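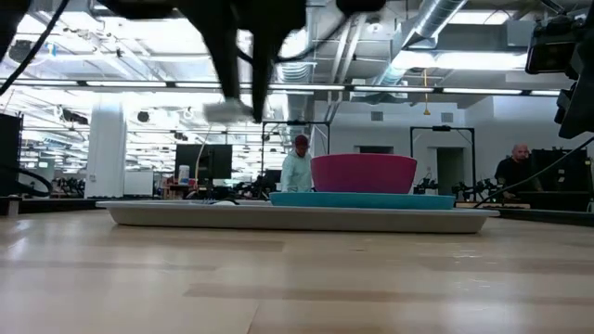
Item 4: Bowl, Magenta, and Plate, Turquoise

The inventory form for the Estness house has five columns: number, item, condition, dimensions, disposition. The last column takes one of three letters. K is keep, S is sell, D is discard. I was hired by the Flevlow office to fill in the form, and the work was scheduled for one day.

Item 4 was entered as a set. The plate is turquoise, flat, wide and thin. The bowl is magenta, matte, with a wide flared rim. The bowl was standing on the plate and the plate was standing on a long white tray with raised edges, toward the right side. Under the rules, objects found stacked are listed together unless the client states otherwise. The client had not stated otherwise.

Condition: good. I turned the bowl over and found no chips on the foot. I ran a thumbnail along the rim of the plate, one full turn, and felt nothing. I put both back in the order I had found them.

Disposition was the difficulty. The instruction sheet, one page, dated December 8, 2024, said that all tableware was S with the exception of "the everyday bowl," which was K. It did not give a color. There were 40 bowls in the house. Most were in the cabinet in the back room, nested by size, with paper between them. The paper was clean and had kept its folds. Nothing in that cabinet had been used every day.

I checked the bowls against the definition as I understood it. An everyday bowl should be within reach of the table. It should show wear on the inside, where a spoon goes. It should not have paper in it. Two bowls met the first test. One of them held keys, and I listed it with the keys as item 11.

The magenta bowl met the first test as well. For the second I carried it to the window and tilted it. Matte finishes mark easily. At the bottom there was a patch the width of a spoon where the surface had gone smooth, and it was off center, toward one side. A person who eats with the left hand and does not turn the bowl would wear it in that place. I ate a few strokes of nothing with my own left hand to confirm the angle. The angle was correct.

I wrote K.

That left the plate. It had no wear on it except a faint ring in the middle. I set the bowl on the ring and the foot covered it exactly. By the sheet, the plate was tableware and therefore S. By the stacking rule, it was part of item 4 and took the letter of item 4. The form has no procedure for two rules that disagree. I called the Flevlow office and let it ring until it stopped.

The Adeleke truck came for the S items at the end of the afternoon. The driver had a copy of my list and read down it with a pen. At item 4 he asked whether the plate was his. I said it was not a separate item. He made a mark and went on to item 5, a box of spoons.

I wrapped the plate first, then the bowl, and packed them in one carton with the bowl on top. On the label I wrote the number and the letter, and under them, where the label allows a remark, I wrote: do not separate. Then I went back in and started on the hall closet.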